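2025-11-26

Bench 2, hide glue and liquid fish glue comparison, second round. Carrying on from the page with the coffee ring on it.

Broke the remaining beech lap joints this morning. These are the ones glued with the Nørgaard pearl glue, soaked overnight and brought up to 60 degrees in the water bath. Same clamps as before, same overlap, left for four days with the heater off at night. The stock is all from one board, planed the day before gluing, no sanding.

Results in pounds on the pull gauge, best to worst:

- Pearl glue, fresh: 692
- Fish glue, straight from the bottle: 615
- Pearl glue, reheated three times: 540
- Pearl glue, reheated and thinned by eye: 296

The last one is poor and I think it is my doing. I topped up the pot with hot tap water when it skinned over and did not weigh it. The joint failed in the glue line all the way across, no fibres pulled at all. The fresh one tore wood over most of the overlap, so the number there is really a number for the beech.

Shahzad Baloch thinks the reheated batch went off for a different reason. He says the bath was creeping over 70 whenever the lid was on, and that is enough to start breaking the glue down. I put the probe in after lunch with the lid on and it read 74 after 12 minutes. So he may well be right, and the dial on the Komonano bath can't be trusted above the halfway mark. Have put a pencil line on the dial where the probe says 60. Please don't clean it off.

Open time was better than last round. With the parts warmed on the radiator first I had nearly 4 minutes before the surface gelled, against less than two with cold parts. Warming the wood makes more difference than anything I did to the glue itself. Fish glue stays open so long that it doesn't matter, though it creeps in the clamps and one pair slid sideways. A pinch of salt on the face stopped that on the second pair. Salt might be drawing damp later on, so that pair is going on the shelf by the window with a label, to be broken in January.

Also tried releasing joints, as the whole reason for using this glue on the chair repairs is being able to get them apart again. Warm water from a sprayer, then a thin palette knife, then more warm water. Pearl glue let go in a quarter of an hour. Fish glue took about half that and left a sticky film that needed two wipes. Neither raised the grain much. Meths on the pearl glue made it go brittle and a tap with the mallet opened it, which is quicker, but I would not do it near old shellac.
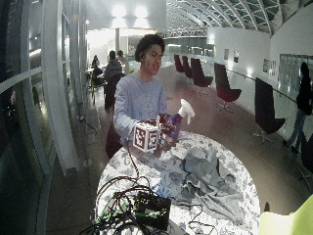
Can a joint be reglued straight after it has been taken apart with water? Leave it overnight first, as the wood has swollen at the faces and will shrink back and open a gap if it is closed up wet.

I did one without waiting, to have something to compare, and it is in the clamps now. Marked W on the end grain. The overnight pair will be marked D. Both with fresh pearl glue from the new pot.

Chair from Citow: back rail is loose at both ends and somebody has been in there with white glue, so it won't come off with water alone. Scraped one mortise and got down to clean wood on three sides. The fourth has a filled nail hole and I have left that for now. The Skarkier stool is less trouble, all old hide glue, and two of the stretchers came out by hand. Numbered them in chalk on the inside face. The seat is staying on.

Mixing note, so I stop doing it by eye: one part pearls to one and a half parts cold water by weight, soak until there is no hard middle when you cut one, then heat. Write the weight of the full pot on the tape. If it skins over, weigh it and put back only what has gone.

Smell in the fridge is the old batch. It has mould on top and has gone in the bin, jar too.

To do:

- Second thermometer for the bath
- Plane up more beech, same board if there is any left
- Repeat the thinned batch with weighed water, bath held at 60
- Break W and D on the same day
- Ask Shahzad where the good spring clamps went

Pull gauge put back to zero and left in its box under bench 2.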